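6.3 Recording a Demonstration by Remote Control

This section applies to the Domina teaching station when an operator guides the arm inside an open computer case. Read Section 6.1 before you begin.

1. Disconnect the case from its power source and secure it to the work surface.
2. Set the speed limit to 9 percent on the operator panel.
3. Hold the enable switch and bring the gripper to the open side of the case.
4. Press Record. Move toward the drive cage slowly - pauses are stored along with the motion.
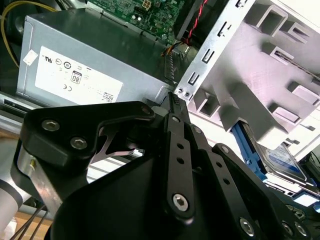

Gripper inside the case, near the drive cage.

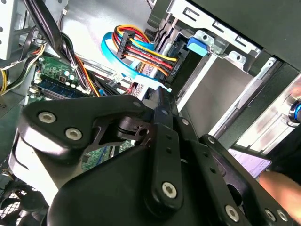 Sudheer Rao writes that operators at the Boselport site tend to correct a poor approach in mid-motion, and that the correction is then learned as part of the task. He asks that they stop and start the demonstration again.

5. Release the enable switch to end the recording. Save or discard it when prompted.
6. Repeat until 66 demonstrations have been saved.

CAUTION: Keep hands clear of the gripper while the enable switch is held.

NOTE: A single recording may not exceed 300 seconds. Longer tasks must be divided as described in Section 6.4.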